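Renting the gripper by the week

Trivari started lending out its handheld grippers in November, and the first thing Nerys Pumphrey did was write a return policy. She had run a tool library before she joined the company and knew what comes back in the box.

"People return things with the screws in a sandwich bag," she says. "So there's a deposit, and there's a checklist, and the checklist is one page. If it were two pages it would come back blank."

The product is called the Gravico kit. It is a hand-operated gripper with a camera on it, and a customer uses it to record everyday jobs that a robot arm will later be trained on. A kit comes with the gripper, a charger, a spare set of finger pads and a login for the upload page. Customers can rent by the week or buy outright. Most of them are small labs and startups, along with a few people working alone.

Pumphrey handles the rentals and Gwawr Hughes looks after the hardware. I talked with both of them at the Trivari office, then called two customers to hear how the kit had worked out.

Hughes was frank about what she would change. The finger pads are the part she gets the most mail about. They wear at the tip, and once the ribs go smooth the gripper starts to lose thin fabric.

"We tell people to swap them when they look shiny," she says. "They swap them when they start dropping things. Those are two different dates, and everything recorded in between is not great."

The pads press on with a tab at the back, and changing one takes a minute once you have done it a few times. The first time, Hughes says, people pull from the wrong side and bend the tab. The instructions now have a drawing of it.

She also gets asked why the kit doesn't come with a list of approved objects. Her answer is that a list would be out of date in a week. What the kit does come with is a short guide to jobs that suit two fingers: folding, picking up, opening a lid, moving soft things from one spot to another. Pouring is in the guide too, with a warning.

Elin Landeg rented a kit for six weeks for her company, Burnov, which is working on a machine to tidy and fold at home. Her team sent in 2,139 recordings in that time. Of those, 1,457 passed the upload check.

"I was annoyed at first," Landeg says. "Then I watched the ones that failed. A lot of them were us. We moved too fast, or a sleeve was over the lens."

The check runs by itself when a recording is uploaded. It looks for blur, for a blocked view and for gaps in the motion track. It gives one reason for each rejection, which Landeg found too little. She would like to see all the reasons at once, so she could fix them together. Pumphrey says that change is planned but would not give me a date.

Landeg's other complaint was weight. After an hour her wrist hurt, and the team ended up trading off every twenty minutes. Hughes says the camera mount is the heavy part and a lighter one is being tested.

What Landeg liked was being able to work in ordinary rooms. Her team had tried a fixed arm on a bench before this, and everything had to be carried to the bench. With the kit they went to where the laundry was.
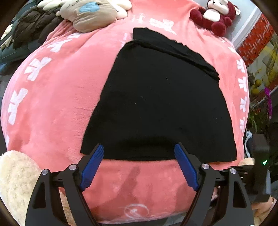
By Heledd Vaughan
Apr 8, 2022

Fabric is where the two customers I spoke to disagree. Landeg thinks the gripper does well with it, provided there is an edge to catch. Mared Dafis, who bought a kit for her workshop, Humphreys, says dark cloth on top of something soft is still the hardest thing she asks it to do.

"On a table you can push down and the table pushes back," Dafis says. "On a cushion you push down and the whole thing goes with you. You have to come in low and close the fingers on the edge."

She has made 78 recordings of that one job and plans to keep going. She also keeps a lint roller with the kit — it isn't in the box, and she thinks it should be.

Would they pay for it again? Landeg says yes, for another short rental, once the lighter mount is out. Dafis already owns hers and has ordered more pads.

Pumphrey says rentals for the summer open next month. The deposit stays the same, and so does the one-page checklist.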